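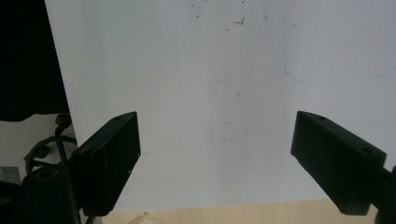

gapwidth
Review of the Oveta hand-held gripper kit after 13 sessions of use. I bought the standard version with the block fingers and the wrist-side camera mount, firmware as shipped. Before any task recording I run a clearance check with the jaws open and nothing between them, against a white panel, and that is where most of what follows comes from. The black fingers separate well from a white ground even when the panel has specks and an old blue pen line on it. Segmentation did not pick up the line once. It did pick up the grey streak down the middle on two occasions, with the gain set too high.

Mechanical: the finger blocks are matte black and stay matte. The trigger return is consistent. There is play at the finger base under side load, more on the right finger than the left on my unit. I shimmed it and the play went away, but a kit at this price should not need a shim.

Software: the export tool writes one folder per take and cannot append. If you stop a take by accident you get two folders and you merge them yourself. Timestamps are good. The calibration routine wants the jaws fully open, then fully closed, then open again, and it fails silently if you skip the last step.

Overall I would buy it again, without the carrying case.

plainbearing
What are you measuring the play with? I have the same kit and see nothing I could call play on either finger. Did you torque the base screws after the first session? The manual puts that on the last page.

gapwidth
Dial indicator against the fingertip, block clamped, hand load. Screws were torqued to the manual's value before session one and again after session 5. It came back between those two.

tallow_k
The Trokden kit uses a dowel at the finger base in addition to the screws. No play on mine after a year. The downside is that changing fingers takes much longer, and the dowel is a tight fit, so you will want a puller.

plainbearing
A dowel is the correct answer. Screws in clearance holes were never meant to locate anything.

rk_offset
Disagree in part. For demonstration recording the play does not matter much. The camera is fixed to the body, the fingers are visible in every picture, and the opening is read from the picture. If the finger moves a little, the measurement follows it. Play matters if you read the opening from the encoder. Which one is the original poster using?

gapwidth
Encoder, with the picture as a cross-check. The Oveta tool defaults to encoder. You can switch it, but then the export drops to the lower rate and I lose alignment with my second source. So for me the play is an error term. I agree it would not be one for everybody.

tallow_k
The rate drop is documented. It is a limit of the Venter library they license for the vision side. Same library in my Trokden and the same drop.

gapwidth
Did not know that. It would help if Oveta put it on the product page. I repeated the open-jaw check with the shim in, same white panel behind, lower edges of the blocks down at the wood strip. Encoder and picture now agree closely enough that I have stopped logging the difference.

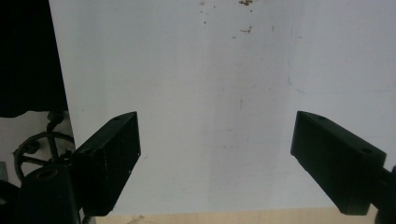 Osari
Shims creep. I used one on an older unit and had to replace it after 50 takes, by which point the two readings had drifted apart again. Keep logging the difference. It costs you one column in the file, and without it you will not know which takes to throw out.

gapwidth
Fair. Column restored. What material was your shim?

Osari
Plastic sheet, cut with scissors. I would use brass now.

gapwidth
Mine is steel. I will report if it moves.

rk_offset
Steel against that finger material could wear the seat. Brass is the safer choice.

plainbearing
At hand loads it will not wear anything you can measure. The seat gets clamped once and stays clamped. Wear needs motion, and if there is motion the shim is too thin.

rk_offset
There is motion. That is what started the thread.

plainbearing
There was motion before the shim.

mill_end
Coming in from the purchasing side. We are comparing Oveta and Trokden for a May order. Does the spare finger set come with the kit or is it extra?

gapwidth
Extra. 75 for the pair when I ordered, screws included, no shims. Lead time was longer than for the kit itself, so put them on the same order.

tallow_k
Trokden includes one spare pair and the dowels. No puller.

mill_end
Thanks. We change fingers often, so the dowel is a problem for us. Probably Oveta with brass shims, and I will ask them about the export rate before we sign.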